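Clundetti open day at Flolham, who went?

Forum index > Shows, visits and open days

tinpotgantry
Posted Saturday, January 17, 2026

Just got back from the Clundetti open day over at Flolham and my feet are killing me, but what a good day out! I'd half expected a row of closed doors and a bloke with a slideshow. Instead they let you walk right up to the benches and ask whatever you liked, and the people running the arms seemed really pleased to be asked.

Doors were meant to be at ten, opened quarter past. Free parking behind the old seed warehouse, tea and a bun for a pound. They said 300 people had booked and I can believe it, the queue for the big pallet cell (the Jorkix one) went out past the loading bay. I gave up on that and went upstairs to the small arms, best decision of the day.

The toy kitchen bench was my favourite. Small white arms, plastic food, kitchen utensils, and you could stand there as long as you wanted. I must have watched for half an hour. When an arm goes for a handle you find yourself leaning over with it like you do on the last hole of crazy golf.
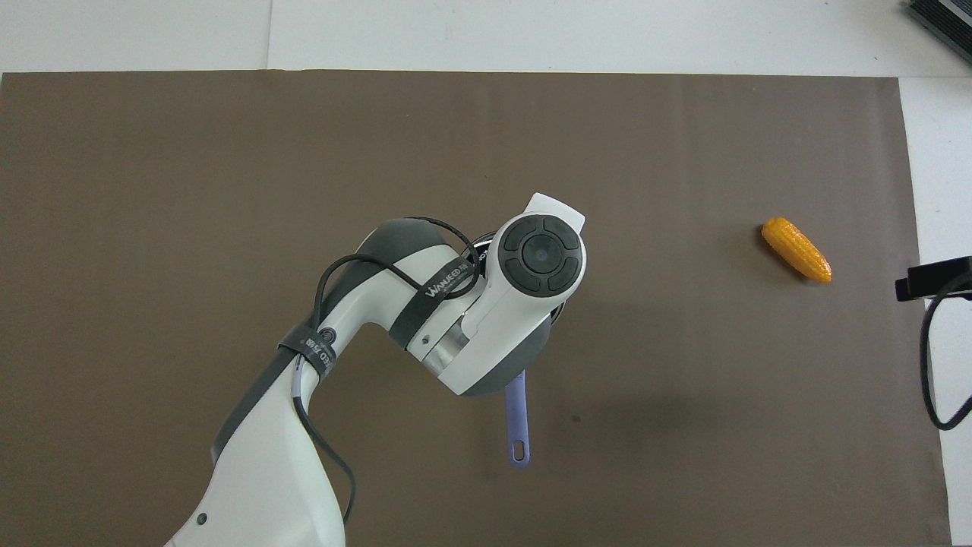
Toy kitchen bench, upstairs. Lavender handle under the gripper, sweetcorn off to the right.

I had a chat about the round button pad on top of the wrist too. You can take hold of the arm by hand and move it where you want, and the pad is for telling it to remember. I had a go at this on the spare arm by the window and it's lovely, much lighter than you'd think.

Anyone else go? I missed the afternoon talk on the Araya software and would love to know what was said.

solderblob_68
Was there from opening until two. Agree about the staff, but I'll be the grump: I queued for the Jorkix cell for an hour and got five minutes with it. They need timed tickets for that one.

The upstairs room was good. I'd have liked to see something other than toys, though. A toy cob is the same shape every time. Show me a real one with the leaves on and I'll be impressed.

mrs_sprocket
Oh I don't agree with that at all! My two (seven and nine) would have walked straight past a box of real veg. They saw the sweetcorn and that was it, we couldn't get them away. And a toy cob is quite an awkward thing to pick up if you think about it, fat one end, thin the other, bumpy all over.

We got to do the "guess which one it goes for next" game with the lady at the next bench. Youngest got five right and has been unbearable in the car.

solderblob_68
Fair enough on the kids. I still say bumpy is easy, bumpy gives you grip. It's wet and floppy that catches them out.

quietaxis
I work with bigger arms than these and I'd side with mrs_sprocket. The utensil is the harder one of the two for my money. A long thin handle on a flat mat doesn't give the fingers much to get under, and if you pick it up off centre the other end swings. Put the same arm in front of a mug and it'd look twice as clever.

Tinpot, what are the black straps on the arm in your photo? I can make out WANJEED on the one at the elbow.

tinpotgantry
Cable straps I assumed, the sort you'd buy in a big pack, but I didn't ask so don't quote me. There's one lower down as well. I've got a drawer full of something similar at home for the model railway and they do the job.

quietaxis
Makes sense. I'd want that loop over the elbow a bit tidier if it was mine, we had one snag at work and it cost us a morning.

benchdog
Disagree, you want slack at the elbow. Tie it down tight and the joint pulls on the plug every time it folds. I've replaced enough connectors to feel strongly about this.

quietaxis
Slack yes, a big open loop no. But I've not seen how far that elbow folds so I'll leave it there.

flolham_lurker
First post, been reading for ages. I went to the Araya talk so can fill you in a bit. It was mostly about how many goes it takes before an arm gets decent at one job. They said 500 for the utensil and 273 for the sweetcorn, which backs up quietaxis! Lots of questions at the end and they ran over. Slides are meant to be going up on the Clundetti site.

tinpotgantry
Brilliant, thank you, and welcome! 273 is a very exact number, I like that someone was keeping a tally.

mrs_sprocket
Does anyone know if they're doing another? Eldest wants to bring her friend.

flolham_lurker
March, they said at the talk, no day fixed yet. Booking through the site again.

solderblob_68
I'll go if there's timed tickets for the Jorkix. And I'm bringing a real cob.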